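How Do You Teach a Robot to Pick Stuff Up?

Hi! I'm in the robot club at Fudcombe, and this year our project is a robot helper we named Pumance. (We voted. Second place was Jurčo, so that's what we called the laptop.) Kids in the younger grades keep asking me what we do in there all afternoon, so I'm writing it down.

The big question in our club is this: how does a robot learn to grab things? You can do it without thinking. You see a cookie, you reach, you squeeze just enough, and you lift. But a robot starts out knowing nothing at all about cookies. It doesn't know where to put its fingers or how hard to squeeze!

So we show it. We hold a gripper by its handle, kind of like those grabber sticks for picking up trash, and we do the job ourselves while a camera on the gripper records everything it sees. One try from start to finish is called a demonstration, or a demo for short. Then the computer looks at tons of demos and starts to find patterns, like "when the bottle is over there, the fingers go over here."

How many is tons? By the end of April we had 443 demos, and I thought we were done. Nope! Our coach, Rainer Diekmann, said to keep going, and now we have 1,382. My hand got pretty tired.

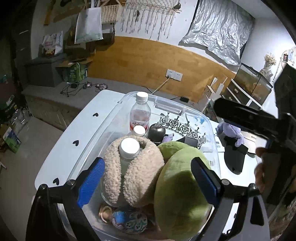

The hardest part is that things are so different from each other. A hard bottle stays the same shape when you grab it, but a plush toy squishes, and fleece folds up and hides whatever is under it. Clear plastic is sneaky too, because a camera can look right through it and see what's on the other side. If we only practiced with one kind of thing, Pumance would get really good at that one thing and be terrible at the rest. We learned that the slow way. Our first 400 demos were nearly all the same wooden block, and then we gave the robot a sock. It pinched the air next to the sock, ten times in a row.

Messy piles are good practice for the same reason. Your room probably isn't neat all the time (mine isn't), and a robot that can only find a toy sitting all by itself wouldn't be much help in there.

Want to try it at home? Get two wooden spoons and use them as your gripper. Ask somebody to fill a box with soft things and hard things, then move everything into another box using only the spoons. Now do it again with one eye closed. It's so much harder! One eye makes it tricky to tell how far away things are, and a robot with just one camera can have that same problem.

Next we're teaching Pumance to put things down gently. So far it mostly drops them.

14 comments | 6 shares

More from the club
Why our robot is scared of shiny floors
Bindon the line follower gets new wheels
What is a sensor, anyway?

Fudcombe Robot Club | Contact us | © 2022 | Back to top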